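Cultton Grocery Route
Progress report to the Jelico Fund
April 29, 2026
Prepared by Zdeňka Kuruc, project manager

This report covers the work done since our January report. It follows the headings in the grant agreement, with the spending notes at the end.

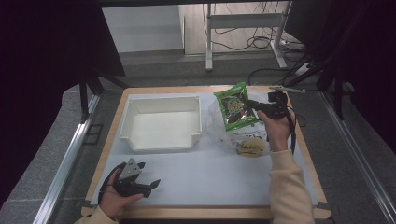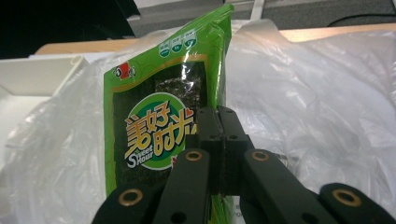

Packaged snack food in a green packet, both pictures.

Report No. 3 - Page 2

Background

The grant pays for a grocery delivery route between the Cultton store and the towns east of Galbraith that lost their last food store. Customers order by phone or on paper, the order is packed at the store, and the van takes it to a pickup stop or to the door. Customers pay shelf price for the food. The grant covers the van lease, fuel, the driver's wages and part of my time.

Route

The van now serves nine stops, as planned in the agreement. Two of these were added after the January report. The first is the parking lot of the old feed store on the county road, and the second is the senior apartments behind the Galbraith library. The apartments had been on the list from the start, but the building manager wanted proof of insurance in a form our carrier does not normally issue. That took longer to sort out than it should have. We have the paper now and it is good until the policy renews.

The order of stops has changed. We used to drive out to the far end first and work back toward Cultton. Frozen food was spending too long in the van for the people nearest the store, who were getting their orders last. We now load frozen items for the far stops in the hard-sided coolers and serve the near stops on the way out. Complaints about soft ice cream and thawed vegetables have dropped off since then. The driver prefers it too, as the van is lighter by the time it reaches the gravel roads.

Bad weather canceled the route on three days in the winter. On each of those days we called every customer with an open order and ran the route the next morning. No orders were lost. One customer asked us to bring her medicine from the pharmacy at the same time, and we had to tell her we are not licensed to carry it. We have since been asked this by other people and I would like to talk with the Fund about whether it could be looked at in a later grant.

Ordering

Most customers still order by phone. We moved the phone hours from the afternoon to the morning, after hearing that people were calling before lunch and getting the store's recorded message. The paper form has been cut down to a single sheet, printed on both sides in larger type. The older form asked for brand and size on every line and people were leaving it half empty. The new one has a blank space at the bottom where customers can write anything they like, and that is where most of the useful information turns up.

From those notes we learned that people wanted more small packages. Many of our customers live alone, and the family sizes the store carries are too much for them. The store manager has agreed to stock smaller bags of flour, sugar and rice, and half loaves of bread. Snacks in single packs were also asked for, mainly by people with grandchildren visiting. We have passed this along but the choice of what to carry remains with the store.

Substitutions are still our weakest point. When an item is out of stock, the packer is supposed to call the customer before picking something else. This does not always happen on busy mornings. We are trying a check box on the form, so that people can say ahead of time whether they will take a similar item or would prefer to go without. It is too early to say how well it works.

Scheduling software

We began using Skernodico to plan the route and print the packing lists. Setup was slow. The program did not recognize several rural addresses and placed two customers on the wrong side of the river, so I entered those by hand using the driver's directions. It has been steady since. The packing lists come out in stop order, which saves the driver from moving boxes in the back of the van at every stop. We keep a paper copy of the full route in the cab for the stretch past Galbraith where there is no phone signal.

Staffing

We have one regular driver and one backup. The backup driver gave notice in January and was replaced after a gap, during which I drove the route myself when needed. That put the customer survey behind schedule. The survey forms are printed and will go out with the orders next month - results will be in the next report.

Spending

Spending is in line with the budget overall. Fuel is over, mainly due to the added stops. Van repairs are under, though the rear tires will need to be replaced before next winter and I would like to keep that money where it is. The part of the wage line that went unused while we had no backup driver is still there. With the Fund's approval, we would move it to fuel. A signed request for this is attached, along with the expense ledger and the mileage log.

Work planned for the next period

Send out and collect the customer survey.
Review the substitution check box with the store and decide whether to keep it.
Replace the seal on the larger cooler, which no longer closes tightly.
Meet with the township about a sign at the feed store stop, where drivers turning in have blocked the van on delivery mornings.
Get quotes for the tires.

Questions about the ledger can go to me directly. The store office has the receipts if the Fund wishes to see them.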